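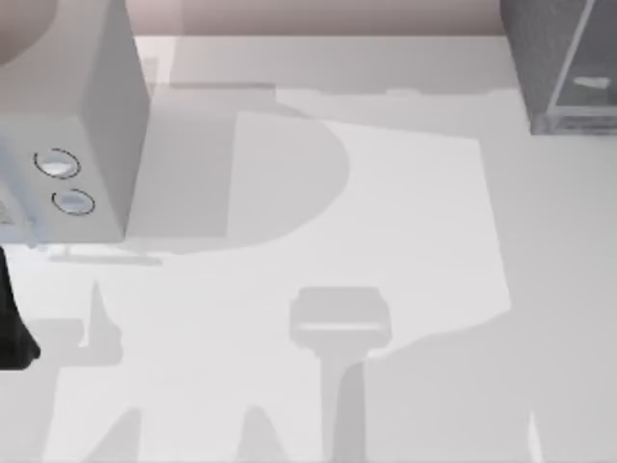 9/27/21 – Vadgate workshop, dye bench

Carried on with the indigo vat. It sat over the weekend with the lid on and the heater off. Surface this morning was flat and dull blue with a thin coppery skin in patches, no flower to speak of. Liquid underneath was green, closer to bottle green than the yellow green I want. Smell fine, a bit sweet. No mold on the rim.

Warmed it back up slowly before doing anything else. Last time I fed a cold vat it just sat there and then overshot the next day, and we lost most of a batch of cotton to patchy color. See the February pages for that. Stirred from the bottom, one direction only, paddle kept under the surface so as not to drag air in. Let it settle until lunch.

pH strip read lower than Friday. Added lime in two goes with a long wait between. Then a small feed of fructose dissolved in hot water. By mid-afternoon the liquid had shifted to a clearer yellow green and there was a proper film on top with blue bubbles in the middle. Good enough to dip.

Samples

Used the Brernoldale linen, cut from the same length as before, plus a strip of the unbleached cotton for comparison. All scoured last week with soda ash and a little soap. The linen still threw some brown into the rinse, so I don't think one scour is enough for that cloth. Will simmer the remainder again before anyone uses it for real work.

Dips were 4 minutes each with a full airing on the line between. Strip A had one dip, then on up to strip D, and the last strip, E, had 8 dips.

A – pale, slightly green even after airing. Uneven near the fold where my glove held it.
B – better, a clear sky blue. Some specks where I touched the sediment.
C – even all over. Nearest to the color on the order card.
D – darker but not by as much as I expected. Cotton took more than linen here.
E – deep, a bit of bronze on the surface, rubs off on white paper. Needs a long wash before we can say what the real color is.

Rinsed all of them in cold water, then a weak vinegar bath, then cold again. Hung in the back room out of the sun. Rub test again once they are bone dry.

Stock

Bhat indigo powder: 255 g left in the open tub, one sealed tub behind it. The sealed tub has a different lot number, so it needs its own test strip before it goes in the vat. Please don't top up one tub from the other.

Lime is low. The bag had been left open and the top layer was caked, so I threw that part out and put the rest in the screw-top jar. Label is on the lid and the side. Fructose fine. Vinegar fine.

Order more rubber gloves in medium. The large ones fill up when you go past the wrist.

Vaststead job

They want the table runners in the C color, and they have now asked whether the napkins can match. The napkins are a cotton and linen mix and came to us already washed by someone else, maybe with softener. Water beads on them for a few seconds before it goes in. I would scour one and dip it next to a runner before saying yes. If it comes out spotty we should tell them early.

The full order would be about 2,000 g of dry cloth. This vat won't carry that in one day without going weak. Suggest splitting it over several mornings with a feed each evening, and doing the runners first while the vat is at its best. Keep one strip from each morning pinned to the card with the date so we can see if it drifts.

Other notes

The line over the sink sags in the middle and the wet strips slid together. Strip B has a faint mark from touching A. Tightened it but the hook on the window side is pulling out of the wall – needs a longer screw.

The timer with the loud bell has gone from the dye bench. If you have it in the weaving room, please bring it back, I was using my phone with wet gloves.

Floor mopped with the reducing rinse and then plain water. There is still a blue patch by the drain that was there before.

Left the vat covered and warm at five. Tomorrow: check pH first thing, look at the skin before stirring, rub test on C and E, second scour for the linen. No dipping until the pH has been written down on the sheet by the lid.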